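# Flerna or Wurden jaws for soft stuff?
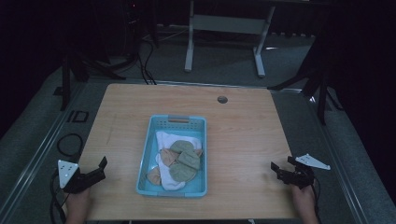 *Handheld pair over the table, small fabric pieces inside.*

**wurden_or_bust**
Trying two jaw sets on the handhelds. Flerna slips on thin fabric, Wurden grabs two layers at once. 296 grabs so far, no clear winner. Anyone setlled on one?

**tikkanen446**
Flerna, but drop the closing force. Mine was way too high out of the box – 15 N is plenty for socks. Check your cables arent tugging at the wrist too.

**jornport**
Wurden here. Never had doubles. Maybe your pads are worn? Swap them and run the same pile again, same order.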